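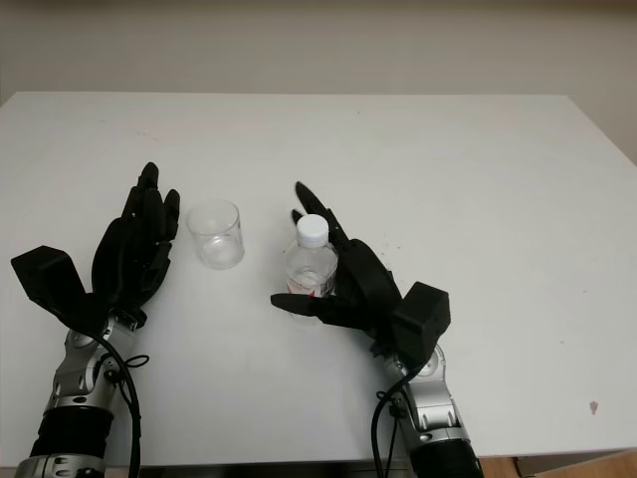 Tadhg Scanlon told the council that a town only thinks about its water when the colour changes.

Home Contents Chapter 8 Glossary

July -- Darragh Lynch

Chapter 8: Water for a Small Town

Brukthorpe has 2711 residents and gets its drinking water from the Hodier, a shallow river that runs low in late summer. In this chapter we follow the water from the river to the kitchen tap.

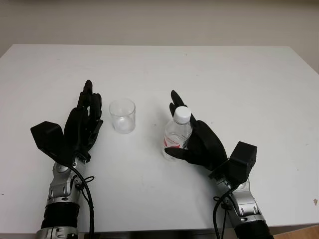 Fig. 8.1 A clear glass cup on a white tabletop.

River water carries silt, leaves and living things too small to see. At the Skositach works it stands in settling tanks, then passes through sand. Chlorine is added last -- enough to protect the water on its way through the pipes.

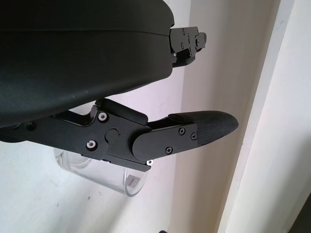
Fig. 8.2 Black metal bracket with small screws.

Most of the town's mains were laid in 2 stages. The older stage is cast iron, and 390 metres of it still run under the main street. Iron mains rust from the inside, and the rust can colour the water brown.
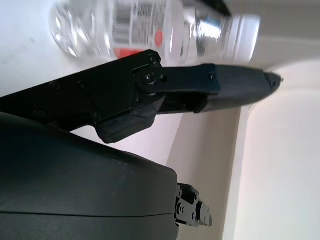
Fig. 8.3 Clear plastic water bottle with a white screw cap.

Before reading on, find out where your own supply begins.

Related
The Ní Chonaill bore
Reading a water meter
Chapter 9: Wastewater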